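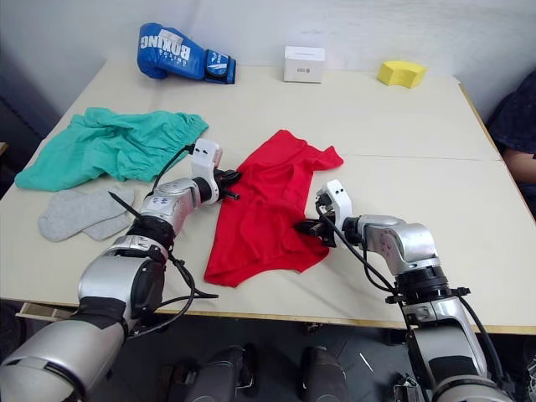 Pallari、セカンドアルバム『Sovness』を5月にリリース　先行シングル「網戸ごしに」本日配信スタート

こんにちは、Pallariです。いつもはレーベルの人に書いてもらっているお知らせなんですが、今回は「自分で書いたほうが早いのでは」と言われてしまったので、自分で書いています。プレスリリースの作法がよくわかっていないところもあると思いますが、どうか最後までおつきあいください!

まず本題から。2枚目のアルバム『Sovness』(ソヴネス)が5月に出ます! レーベルは前作に引き続きKeogh。全9曲、34分です。前のアルバムが長い長いと友だちに言われ続けたので(通勤で聴き終わらないそうです)、今回は片道で聴ける長さにしようと最初に決めました。決めたわりに曲は増えていって、最後の最後に3曲はずしました。はずした曲もかわいいので、いつかどこかで出したいです。

で、その中から1曲、「網戸ごしに」が今日から各配信サービスで聴けます。去年の夏、窓をあけたまま昼寝をしていたら、どこかの家から下手なトランペットの練習が聞こえてきて、同じところで何度もつっかえるんですね。そのつっかえ方がよくて、起きてすぐ鍵盤で真似したのがイントロのフレーズです。なので拍がちょっと変なところで引っかかります。ドラムを叩いてくれた友人には「数えられない」と怒られましたが、三日目くらいから楽しそうに叩いていました。

録音はほとんどJollariでやりました。もともと印刷所だった建物の二階にある小さなスタジオで、床が斜めなのでキャスターつきの椅子に座ると少しずつ窓のほうへ流れていきます。ボーカルは全部ここの廊下で録っています。ブースもちゃんとあるんですけど、廊下の響きがあまりに気持ちよくて、結局一度もブースに入らなかった……。夜9時を過ぎると下の階の換気扇が止まって急に静かになるので、静かな曲は全部その時間から。6曲目「石けんの話」の冒頭で、遠くのほうにうっすらスクーターの音が入っています。消そうか迷って、残しました。

前作はほぼひとりで打ち込みで作ったアルバムでした。今回は人と一緒に音を出したくて、ドラム、コントラバス、クラリネットに来てもらっています。譜面を書くのが本当に苦手で、クラリネットのパートは私が鼻歌で歌ったものを聴いて覚えてもらいました。申し訳なかったです。でも鼻歌の音程のあやしいところまで忠実に吹いてくれて、2曲目の終わりなんかは、それがそのまま聴きどころになっています。

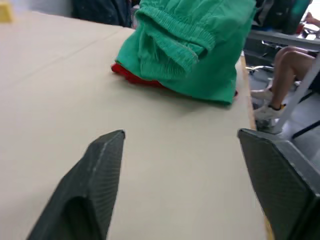
ベージュのテーブルと、濃いグレーのグリッパーの指2本

それからレコードのこと! 配信とCDのほかに、アナログ盤を500枚作ります。盤の色は最後まで黒と乳白色で悩んで、乳白色にしました。A面が5曲、B面が4曲で、A面の終わりに「網戸ごしに」が来ます。針を上げにいく前にあのフレーズがもう一度鳴る、という並びをずっとやりたかったんです。配信で聴いてくださる方も、よかったら5曲目のあとでお茶でも入れてください。歌詞カードは手書きで、字が読みにくいところはKeoghのサイトに活字版をのせます。

発売にあわせて6月にツアーもやります。名古屋、京都、福岡、最後が東京の4か所。全会場バンド編成です。京都だけはとても小さいお店で、定員が45人なので、気になっている方は早めに予約してもらえるとうれしいです。ほかの3か所はもう少しゆったりしています。どの会場も開演は夜7時、途中に休憩をはさみます。お子さん連れの方は後ろのほうに椅子を用意しますので、予約のときにひとこと書いてください。

ツアー会場では、はずした3曲のうちの1曲を入れたカセットも売ります。値段は1000円。ダウンロードコードをつけるので、デッキがない方も大丈夫です。カセットのケースに入れる紙は今うちの台所で一枚ずつ切っています。まっすぐ切れていないものが当たった方、それは前半に切ったやつです。

最後に、メディアの方へ。取材、ラジオ出演、サンプル音源のご希望はKeoghの広報窓口までお願いします。ラジオは朝でも深夜でも喜んでうかがいます(朝はちょっと声が低いです)。アルバム全曲の試聴リンクとアーティスト写真、歌詞のデータもお送りできます。レビューの掲載時期に決まりはありませんが、全曲の公開だけは発売まで待っていただけると助かります。

リリース情報
アーティスト:Pallari
タイトル:Sovness
発売:5月
レーベル:Keogh
形態:配信、CD、アナログ盤(乳白色、限定500枚)
収録:全9曲、34分
録音:Jollari

先行シングル
「網戸ごしに」 各配信サービスで配信中

ツアー
6月　名古屋、京都(定員45人)、福岡、東京
各会場とも夜7時開演
予約はKeoghのサイトで受付中

お問い合わせ
Keogh 広報窓口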